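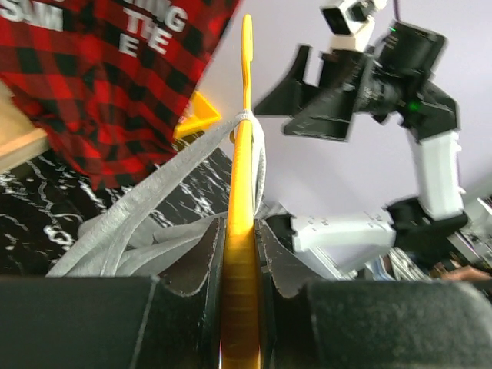 Yellow plastic hanger, close up.

Trorovby 2 Home Cinema Projector
Sold by Sondale. Item 341.

Our rating: worth a look if you watch old movies in a dark room. Skip it if you don't.

Every projector page you will ever read says the same thing. It says the picture is "cinematic." I have been writing these pages for Sondale for a while now, and I still don't know what a maker means by that word, except that the box costs more when it's printed there. Trorovby prints it four times. So let's set it aside and talk about what you get.

What it is

A small living room projector with one lens, one fan and a speaker you will want to replace. It throws a picture up to 99 inches across the diagonal. The box claims more, in small type, with a footnote. We ran it larger and the corners went soft, so 99 is the number we're putting on this page.

How it does with black and white

This is the part I expected to make fun of. Most cheap projectors turn an old studio picture into gray soup. The hats go, then the shadows under the hats, and by the third reel you're listening to a radio play. The Trorovby 2 has a setting called Archive, and I assumed it would be the usual trick of turning the color down and the contrast up. It is partly that. But faces keep their shape, and night streets stay dark without swallowing whoever is walking down them. I watched two crime pictures from the forties and one very long courtroom drama, and I stopped fiddling with the menu about ten minutes into the first.

Grain is another matter. With the factory settings, a thing called Clean Motion is switched on, and it wipes the grain off film until the actors look like candles. Turn it off. It's under Picture, then More, then More again. After a software update in July it switched itself back on, and I had to go find it a second time.

How it does with everything else

Fine. Newer movies with a lot of bright color look a little thin next to a decent television. Daytime viewing is hopeless unless you have heavy curtains. The maker says "enjoy any time of day," and I suppose you could enjoy the menu.

Sound

There is a speaker in the back. It is loud enough for dialogue and poor at music, so a musical will test your patience. There's a plain headphone jack and an optical output. Use one of them.

The fan is quieter than I was ready for, but in a silent film you will hear it. Standard mode is the one to use there. Bright mode sounds like a hair dryer in the next apartment.

About the "director's choice" badge

The box carries a badge saying the picture was tuned with help from directors. We asked which directors. The importer, Memon, sent us a nice brochure with no directors in it. Buy it for the blacks, if you buy it, and ignore the badge.

Second opinion

Sobia Rizvi on our returns desk took one home and liked it less than I did. Her note reads: "Good picture, silly remote. The back button and the power button are the same size and right next to each other. I turned off the ending of the movie. Twice."

She's right about the remote.

Compared with the Buvel

We also carry the Buvel, item 308. It's brighter, it handles sports better, and its menus make sense. Old movies look worse on it, flat and a bit blue, and I couldn't find a setting that fixed that. If most of what you watch was made in the last ten years, get the Buvel.

In the box
Projector
Remote (batteries not included)
Power cord
HDMI cable, short – plan on buying a longer one
Lens cap
Printed guide, mostly warnings

Not in the box
Screen
Ceiling mount
Carrying bag, although the bag is shown on the lid

Good to know
The focus wheel is stiff at first and loosens with use.
Put it square to the wall if you can. The automatic straightening works, but it costs you sharpness at the top.
Streaming apps are built in and slow. A plug-in stick does the job better.
Opened units can be returned if all the parts are there, lens cap included.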